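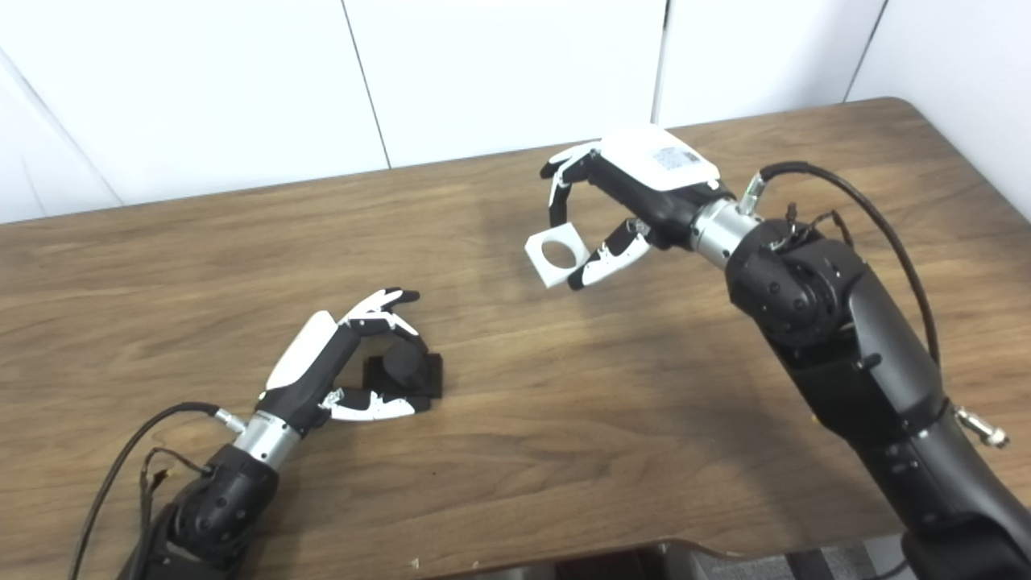

A wood table against a white paneled wall.

CASTPORT, May – Weldu has begun shipping Wuvoment, a clear water-based finish for wooden tabletops. The finish goes on in two coats, with three hours between them, and needs no sanding after the second. A can covers some 400 square feet.

"Most of our calls were about drying time, so we worked on that first," said Ulla Öberg, product manager at Weldu.

Wuvoment is sold through Brorel stores in matte and satin. Trade orders: Joonas Kiiskinen, Weldu sales office.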